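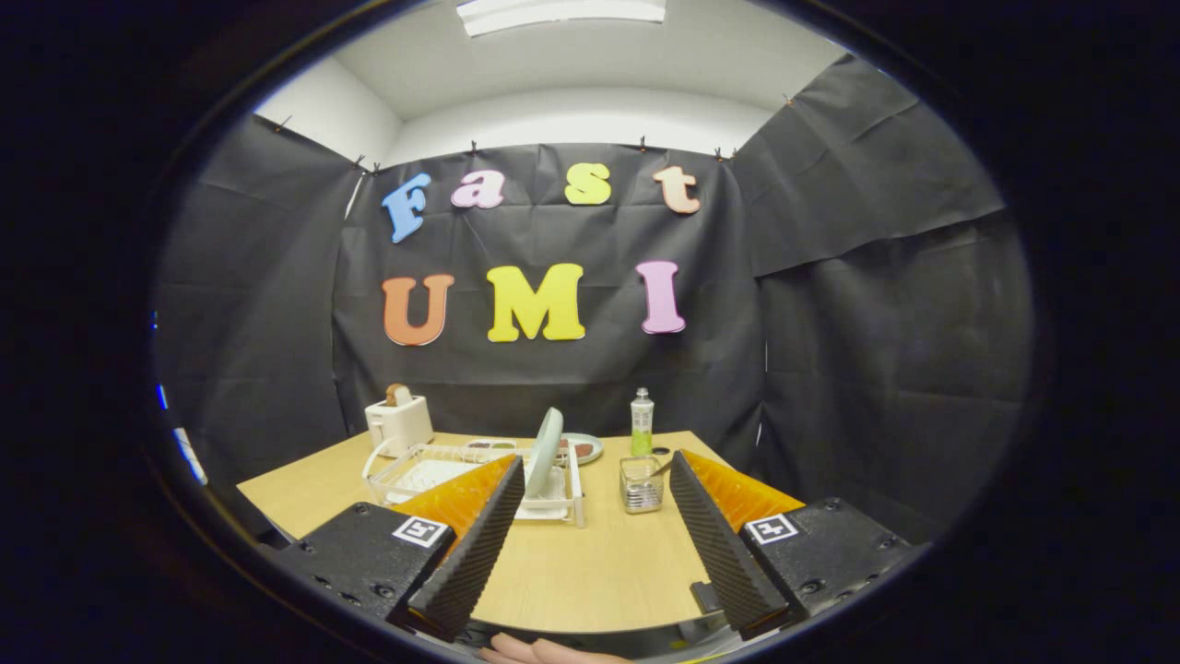
밝은색 나무 상판 위의 흰색 토스터와 식기 건조대.

검색어를 입력하세요 검색 닫기

보도자료
스쿠스테네로, ‘조리대 되찾기’ 안내서 4월 배포… “수납용품부터 사지 마세요”

생활공간 정리 업체 스쿠스테네로(Skustenero)가 소형 주방 사용자를 위한 안내서 ‘조리대 되찾기’를 4월 중 무료로 배포한다. 주방이 좁으면 수납용품을 더 사야 한다는 업계의 오랜 권유에 의문을 던지는 내용이다.

안내서는 토스터와 식기 건조대를 첫 장에서 다룬다. 둘 다 조리대에 한번 올라오면 좀처럼 내려가지 않는 물건이라는 이유에서다. 토스터는 전선이 앞쪽으로 늘어지면 본체보다 넓은 자리를 차지하고, 물받이가 딸린 건조대는 그릇이 다 마른 뒤에도 찬장 노릇을 하기 쉽다고 지적한다.

집필을 맡은 시그룬 브로텐(Sigrun Bråten)은 “정리 전후 비교 사진을 그다지 믿지 않는다”며 “정리한 날의 조리대는 누구 집이나 깨끗하다. 궁금한 것은 2주 뒤의 모습”이라고 말했다. 그는 접이식 건조대에 대해서도 “접을 수 있다는 말과 매일 접는다는 말은 다르다”고 했다. 벽걸이 선반 역시 설치하고 나면 올려둘 물건을 새로 찾게 된다며 권하지 않았다.

본문은 7개 장으로 구성된다. 새 제품을 추천하는 목록은 없으며, 독자가 7일 동안 조리대 위 물건의 사용 여부를 적는 기록표가 부록으로 실린다. 한 번도 쓰지 않은 물건은 일단 다른 방으로 옮겨 두되 바로 버리지는 말라고 권한다. 토스터처럼 아침에만 쓰는 물건은 전선을 뒤로 돌려 벽 쪽에 붙이는 정도로 충분하다는 의견도 담겼다.

스쿠스테네로는 안내서가 모든 가정에 맞는다고 주장하지 않는다. 식구가 많거나 하루 세 끼를 집에서 해 먹는 경우에는 큰 건조대를 그대로 두는 편이 낫다고 본문에 밝혔다. 회사 측은 “안내서를 읽고 아무것도 치우지 않기로 했다면 그것도 괜찮은 결론”이라고 덧붙였다.

인쇄본은 555부를 제작해 스쿠스테네로 상담실에서 선착순으로 나눠 준다. 전자 문서는 같은 달 홈페이지에 공개되며 회원 가입 없이 내려받을 수 있다.

최종 업데이트: 4월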